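Morning Rounds at Hostden

By seven the coffee is on at the Hostden workshop and Ifeanyi Oyelaran is already on his knees with a flashlight in his teeth, going over the two-armed cell everyone there calls Skurnorach. He has looked after it since June, and he talks to it a little while he works, the way some people talk to a tomato plant.

He starts with the bolts, four to a mounting plate, and then follows every cable by hand from the base up to the wrist - slowly, feeling for a stiff spot or a nick (he found one in his first week and has never quite forgiven himself for not finding it sooner). The grippers get a wipe with a lint-free cloth. Then comes the part he likes best, a lift with both arms on something light and fussy. The little wooden rack with its fine gold-colored chains is a favorite, because the two sides have to agree with each other the whole way up, and a tilt shows plainly against the chains.

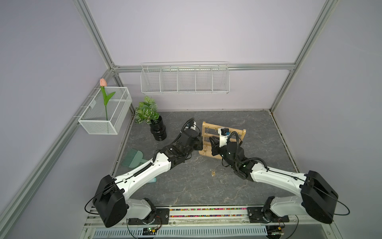

When the Arms Disagree

If one side lags, Ifeanyi goes back to the wrist cameras before he touches anything else. He loosens the mount, squares it up, tightens it again and runs the calibration, which takes 88 seconds and is just long enough to top up a mug. Every 2,000 lifts he changes the finger pads as well, and writes it down in pencil in a notebook that lives on the windowsill, next to the good screwdrivers.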